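Towels stay stiff and smell after washing, hard water?

Olesia Horobets
Posted in Laundry and Cleaning, 178 views

Hello all. I moved to Stisgate in August and since then my towels come out of the machine stiff, and after 2 uses they smell like old basement. I use a liquid detergent and a full cap of softener. The machine is an older one, it spins at 400 on the gentle program and I mostly use this program. Before, in Wustitz, I had the same towels and the same detergent and no trouble. Is it the water, or do I need new towels?

Azra Petkov
The water in Stisgate is quite hard, so it can be part of the problem. But first I would stop with the softener. It leaves a layer on the fabric, and then the towel takes less water and dries slowly. For microfiber it is even worse.
Wash them one time without softener, with half of the usual detergent, and put a cup of white vinegar in the rinse. Do not mix vinegar with bleach, this is dangerous. Also please choose a faster spin. With 400 they come out very heavy and they need the whole day on the line. Then shake each towel well before you hang it.

ostapchuk_home
buy new ones. mine were 9 years old and nothing helped

elden3864
I agree with Azra about the softener. Check also the rubber seal of the door, in my machine the smell was coming from there. I wiped it with a cloth and ran one empty hot wash, and I leave the door open at night now.
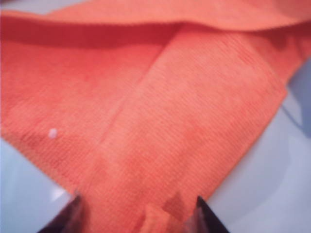
Can microfiber towels go in the same load as cotton ones?

It is better to wash them separately, as cotton leaves lint and microfiber holds on to it. Use warm water and no softener.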